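## 4. Setting Up a Match Day in Danko League Manager

This section explains how a club secretary or match-day administrator prepares a home fixture in Danko League Manager, from opening the fixture record to submitting the final team sheet. It applies to all clubs in the Grullutberg Regional Football League, including reserve and under-18 sides.

Complete Section 3 (Club Registration and Player Records) before you begin. Fixtures cannot be opened for a club whose ground details are missing.

### 4.1 Before you start

You will need:

- your club administrator login
- the referee's name and registration number, as shown on the appointment notice
- the squad list agreed with the manager
- the ground capacity figure shown on your current safety certificate

The fixture record opens for editing on the Friday of the week before the match. Until then it is visible to both clubs but locked.

**Note:** Clubs sharing a ground must each enter the capacity separately. The system does not copy it from one club's record to the other.

### 4.2 Opening the fixture record

1. Sign in and select **Fixtures** from the left-hand menu.
2. Choose the competition. League matches and Wondden Cup matches are kept in separate lists.
3. Select the match. The record opens on the **Summary** tab.
4. Check the kick-off time. The default is 3:00 p.m. for senior matches and 11:00 a.m. for under-18 matches.
5. If the kick-off time has been changed by agreement, select **Amend**, enter the new time, and attach the written consent of the visiting club.
6. Select **Save and Continue**.

An amended kick-off time is marked "Pending" until the fixtures office has approved it. Do not publish the new time on your club website or on tickets while this marking is shown.

**Caution:** Selecting **Postpone** instead of **Amend** releases the referee and assistants from the appointment. This cannot be reversed by the club. If it is done in error, telephone the fixtures office at once.

### 4.3 Entering the ground and attendance details

1. Open the **Ground** tab.
2. Confirm the name of the ground. Where a club has more than one pitch, select the pitch on which the match will be played.
3. Enter the permitted capacity. Use figures only, with no spaces.
4. Enter the number of tickets allocated to visiting supporters. The league minimum is 100 for senior matches.
5. If the expected attendance is above 500, complete the stewarding plan on the same tab.
6. If the expected attendance is above 1,000, the plan must also be countersigned by the league safety officer, Delwyn Bolger.

The capacity entered must match the safety certificate exactly. Hitville Town, for example, is certified for 1,702, and an entry of 1,700 for that ground will be rejected.

**Note:** The stewarding plan may be saved as a draft and completed later, but the team sheet cannot be submitted while it remains in draft.

### 4.4 Recording team colors

Both clubs must declare their colors for every match, including matches in which each side intends to wear its usual home uniform.

1. Open the **Colors** tab.
2. Select the shirt, shorts, and socks to be worn by outfield players.
3. Select the goalkeeper's shirt. It must differ from both sets of outfield shirts and from the officials' shirts.
4. Compare your entries with those of the visiting club, which appear in the right-hand column once they have been saved.
5. If a clash warning appears, the visiting club changes. In Wondden Cup matches played at a neutral ground, the club named second changes.

Warm-up tops and substitutes' bibs are not declared on this tab. They remain subject to the referee's approval on the day.
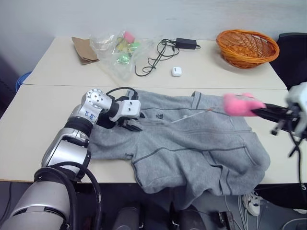

*Photo: Tatsuya Ebihara*

If the referee instructs a team to change any item before kick-off, the home club must update the **Colors** tab after the match and enter "Referee's instruction" in the comments field. No penalty applies to a change made on this basis.

### 4.5 Preparing the team sheet

1. Open the **Team Sheet** tab and select **New Sheet**.
2. Add the eleven starting players. Begin typing a surname and select the player from the list.
3. Assign a shirt number to each player. Numbers may not be repeated between starters and substitutes.
4. Add up to seven substitutes.
5. Mark the captain and the goalkeeper.
6. Add the team officials who will occupy the technical area. At least one must hold a current first-aid certificate.
7. Select **Check Sheet**.

The system checks each name against the registration and suspension lists. The results are shown beside the player's name:

| Marking | Meaning | Action |
|---|---|---|
| Clear | Player is eligible | None |
| Query | Registration is awaiting confirmation | Contact the registrar |
| Barred | Player is suspended or unregistered | Remove from the sheet |

**Caution:** A "Query" marking does not prevent submission. A club that fields a player whose registration is later refused is treated as having fielded an ineligible player, and the usual points deduction applies. Registration queries should be sent to Refilwe Moodley, League Registrar, through the **Messages** tab.

### 4.6 Submitting the team sheet

1. Confirm that all tabs show a green check mark.
2. Select **Submit**. The sheet must be received no later than 60 minutes before kick-off.
3. Print two copies, one for the referee and one for the visiting club.
4. Have both copies signed by the manager or an authorized deputy.

After submission, a change may be made only if a player is injured or taken ill during the warm-up. Select **Late Change**, enter the reason, and inform the referee in person – the system does not send the officials an alert.

If the internet connection at the ground fails, use the paper form in Appendix B and upload a clear copy by 10:00 a.m. the following day. Handwritten corrections on the paper form must be initialed by the referee.

### 4.7 Help with match-day set-up

Questions on fixtures, kick-off times, and postponements should be addressed to Coralie Whitelaw in the fixtures office. Login problems and lost passwords are handled by Charmaine Buthelezi, Systems Support. The support desk is staffed until 5:30 p.m. on match days; messages received later are answered on the next working day.

Continue to Section 5, Entering Results and Match Reports.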